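Trolby Cube and Basket Set for Robot Arm Clubs
Mimier School Workshop – Class and Club Equipment

Product details | What is in the box | Questions | Delivery

The Trolby set is made for school clubs and first-year student projects which already have a small robot arm and are looking for a good first task. The team puts the basket and the cubes on a table, and the arm must pick up each cube and place it in the basket. Most teams write their first working program with only one cube, and add the others when they feel ready.

We prepared the set together with the technical club in Prirnuvberg, and it is now the standard task in the junior class of the Jurčo competition. The cubes come in two sizes and two colours, so that the same set can be used for sorting by colour, sorting by size, or both. 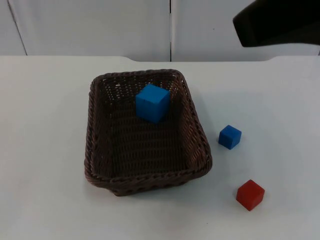
Which cube should a new team begin with?
Start with the small red one. It has a different colour from all the others, so the camera program finds it easily, and the students can give their attention to the movement of the arm.

What is in the box
1 woven basket, dark brown
Large and small cubes in blue, small cubes in red
1 task booklet with 19 exercises, from very simple to competition level
1 score sheet for the Jurčo junior class, which may be copied freely

The basket is woven by hand. For this reason the rim is not the same height everywhere, and two baskets are never fully equal. Please measure your own basket before you write the drop height in the program. In the junior class every team brings its own basket, and the judges accept small differences.

Exercise times are given in the booklet. For the first competition round a team has 60 seconds for each cube, and the time begins when the arm leaves its start position. A cube which leans on the inside wall of the basket counts as placed. A cube which rests on the rim does not count.
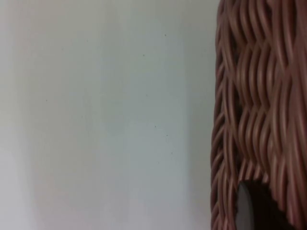 What happens if the gripper pushes the basket during a round?
The round continues and the basket stays where it was pushed. The judge moves it back only before the next cube, and the team loses no points for the first push.

Care
Wipe the cubes with a soft dry cloth. Keep the basket away from heaters – the strands become stiff and can break.

Order number: 108
Spare cubes and spare baskets can be ordered separately. Orders for the autumn term should reach us before the end of June.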